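About Clallden Woodshop School

We started in January, in a drafty garage behind a bakery on Wular Street, with 2 workbenches and a space heater that tripped the breaker whenever anyone ran the planer. Han-gyeol Moon had spent most of his working life building kitchen cabinets for other people's houses, and he had this idea (his wife heard a lot about it over dinner) that plenty of grown-ups would like to make something with their hands if somebody would just show them how to hold a chisel. So he put a card up in the bakery window, and by the end of that week he had more names than he had stools!

Seon-mi Ki was one of those names. She signed up for the beginner class wanting to build a shoe rack, finished the shoe rack, stayed for the next class and the one after that, and now she runs our whole evening program and knows the lumber suppliers better than any of us do. If you have ever called the shop with a question about schedules, or glue, or whether walnut is worth the money this season, you have probably talked to Seon-mi. She loves those calls, so please keep making them.

These days we are in the old Tak Building, with 1020 square feet of shop floor and a classroom up front that gets lovely light in the morning. We moved in on June 14, 2018, with the help of a great many former students and one very patient truck driver, and the first thing we did once the benches were level was sit down on them and eat sandwiches. The floor still has paint lines on it from when the place was a print shop. We keep meaning to sand them off, and then somebody says they like them, and so they stay.

We teach beginners, mostly. The first course covers measuring, sawing, edge gluing and finishing, and everybody goes home with a serving board. Edge gluing gets a whole evening to itself, and some people groan when they hear that, but it's the evening they talk about afterward. You learn to read the grain, to joint two edges so they meet without a gap, and to tighten the clamps just enough and then leave them alone, and leaving them alone is the hard part. After that come boxes, then small tables, and then our long Lutach course, named after the lake where Han-gyeol's grandfather built rowboats. In the Lutach course you pick your own project and we help you get to the end of it, however many evenings that takes.

Our youngest students come with a parent on weekend mornings. They don't use the power tools, of course, but they sand and oil and sort and ask wonderful questions, and we keep wood scraps and toys in the front room for the little brothers and sisters who get brought along.

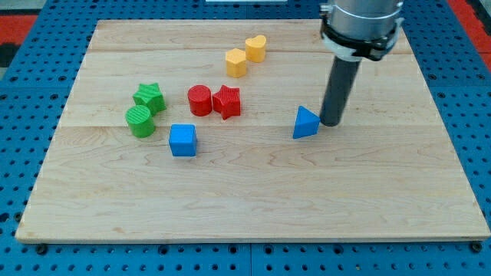 A square maple board with small colored plastic shapes on top.

Classes are kept small so there is always a bench free and a teacher close by. A beginner course is $549 with all lumber included, and members can book bench time between sessions for as little as $30 an evening. If the price is a stretch for you, tell us, and we'll see what we can work out together. We have done that plenty of times and we're always glad when it means one more person at the bench.

Come by and say hello any time the big door is open. The coffee isn't great, but there's a lot of it, and Han-gyeol will almost certainly want to show you his hand planes.

Clallden Woodshop School, Tak Building, Wular Street | Contact us | Copyright Clallden Woodshop School. All rights reserved. | Back to top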